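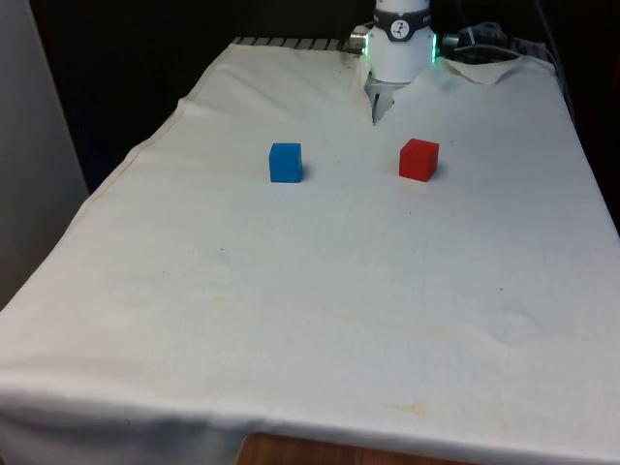
Cell 2: closed or nearly closed gripper bearing on the covering cloth, blue and red cubes in front of it.

From: Krisztina Pintér
To: cell-practice list
Subject: Re: Soft coverings and the contact limit

Kohei Kinoshita wrote on Friday:

> Section 4 of the draft says the tool "shall not contact the
> work surface". Our tables are covered with cloth. Does
> touching the cloth count as touching the surface? If it does,
> half of the Nostodside runs are out of order. If it doesn't,
> the clause should say where the surface begins. I would also
> like to know whether we still need the taught plane, given
> that the arm has its own force stop.

Kohei,

My reading is that the cloth counts. The clause was written for bare tops, and Emiko Tanabe and I left the wording alone when we took the draft over from Roltia. That was an oversight. The picture at the top is the case you mean: the fingertips are down on the cloth behind the cubes and have pushed a narrow fold into it. On a bare top the same pose would be either a clean touch or a stop. On cloth it can be a good deal of travel before the controller sees any load worth reporting.

So yes, keep the taught plane. The force stop is a backstop and should not be used to find the table. In the Flurnine log for September, 379 of 3836 descents ended in cloth contact, and only two of those raised a stop. The rest were found afterwards by comparing tool height with the plane.

Proposed text for section 4:

4.1 The work surface is the uppermost layer on the table, including any cloth, mat or sheet.
4.2 The plane shall be taught with the covering in place, at no fewer than four points, and taught again whenever the covering is moved or changed.
4.3 Folds and turned-back corners within reach of the tool shall be laid flat before a run. Where this cannot be done, the area shall be marked as a keep-out zone.
4.4 Contact with the surface outside a permitted grasp shall be logged as an event, whether or not the arm stops.
4.5 Stains and marks on the covering need not be removed unless object detection depends on a plain background.

I am not settled on 4.3. The far corner of that cloth is folded back beside the wrist, close to the cables, and under the new wording somebody would have to deal with it before starting. Minoru Kubo thinks a keep-out zone is enough. I would prefer both where cables are near.

Bíró has asked for a fixed depth limit in 4.4. I have left it out until we have figures for more than one fabric.

Comments to the list, please, with clause numbers.

Krisztina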